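Clutdale to Move Household Recycling to Every Other Week

Nov 23, 2024

CLUTDALE - Recycling trucks will come half as often in Clutdale starting in December, under a new collection contract the town council approved this week. Trash pickup stays weekly. Food scraps, which until now had to be driven to the transfer station on Edberg Road, will be collected at the curb for the first time.

The contract goes to Pondico, a regional hauler that already serves several towns down the valley. It replaces an agreement with Hämmerli, the company that has emptied the town's bins for most of the past two decades. Hämmerli submitted a bid to continue but asked for a higher monthly rate per household than the town was willing to pay.

Under the new terms, the town will pay $46 a month for each home on the route. Residents will see the charge on their water and sewer bill, where the old fee also appeared. The council said the amount will stay fixed for the length of the contract, which runs for six years, apart from a fuel adjustment that can be applied once a year.

Homes will be split into two recycling groups, A and B. Group A covers everything north of the creek and the streets around the high school. Group B covers downtown, the mill blocks and the newer houses along Edberg Road. Each group will put out its recycling in alternating weeks, on the same morning as its trash. A map will be mailed with the next utility bill and will also be posted at town hall and the library.

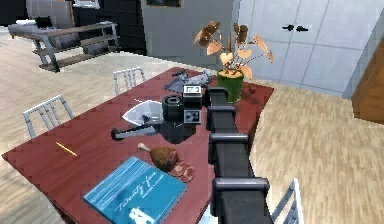 The switch to every other week drew the most comment at the public hearing. Several residents of the mill blocks said their buildings have little storage and that bins there are often full before collection. Families with small children raised the same point. The town responded by adding a provision that lets any household ask for a second recycling bin at no charge. Apartment buildings with six or more units can ask for a shared container and will be visited every week.

Others at the hearing spoke in favor of the change. One Group A resident said her bin is rarely more than half full and that she often skips a week already. A downtown shop owner said fewer trucks on Main Street in the morning would make deliveries easier.

According to a memo from the public works department, the less frequent schedule is the main reason the new contract costs less than the one Hämmerli offered. The department checked bins on four streets in the spring and found that most were set out with plenty of room left. It did not check the mill blocks, a gap that two council members brought up before the vote. They asked that the department report back on overflow complaints next summer, and the council agreed.

Food scrap collection is optional. Households that sign up will get a small pail for the kitchen and a larger container with a locking lid for the curb. The first 1000 households to register will receive both for free. After that there will be a one-time fee, which has not been set. Scraps will be picked up weekly, including in winter, and taken to a composting site that Pondico runs outside of town.

Accepted items include fruit and vegetable peelings, bread, coffee grounds and paper filters, eggshells, meat, small bones, and cut flowers. Potted plants can go in once the soil has been shaken off. Plastic bags are not accepted, even those sold as compostable, and neither are diapers, pet waste or cooking oil. Oil can still be brought to the transfer station in a closed jar.

A few rules for regular recycling will change as well. Glass can once again go in with cans and plastic bottles. Hämmerli stopped taking it at the curb some years ago, and residents have been using the drop-off bins behind the fire station. Those bins will stay in place through the winter and then be removed. Cardboard must be flattened and kept inside the bin with the lid closed. Boxes left next to the bin will not be taken, except in the first collection after the December holidays.

Existing bins can be used for trash and recycling, so most people will not need to do anything before the new service starts. Anyone whose bin is cracked or missing a wheel can ask for a replacement through the public works office. The Hämmerli name will be covered with a sticker over the coming months as crews work their way along the routes.

Collection times may shift. Pondico plans to start its trucks at 6 a.m., earlier than most residents are used to, and asks that bins be at the curb the night before. The town's noise rule, which set a later start for commercial vehicles on side streets, was amended in the same meeting to allow it. That vote was closer than the vote on the contract.

Bulky items such as sofas, tables and mattresses will be picked up by appointment. Each household gets one free pickup a year and pays for any after that. The old system, in which large items could be left out on set days in spring and fall, ends with the Hämmerli contract. The public works memo noted that 86 tons of material were collected during the last spring cleanup, and that much of it appeared to come from outside the town.

Residents who want furniture to be used again can still take it to the swap shed at the transfer station, provided it is clean and in one piece. The shed will keep its weekend hours. Electronics, paint and batteries are also still handled at the station and should never be put in any of the bins.

Pondico will open a phone line for missed pickups before the first routes begin. Reports made by noon will be dealt with the following day. If a street is closed by snow, the trucks will come the next day the road is open, and bins should be left out until then.

Sign-up forms for food scrap collection are available at town hall, at the library front desk and on the town website. Requests for a second recycling bin can be made on the same form.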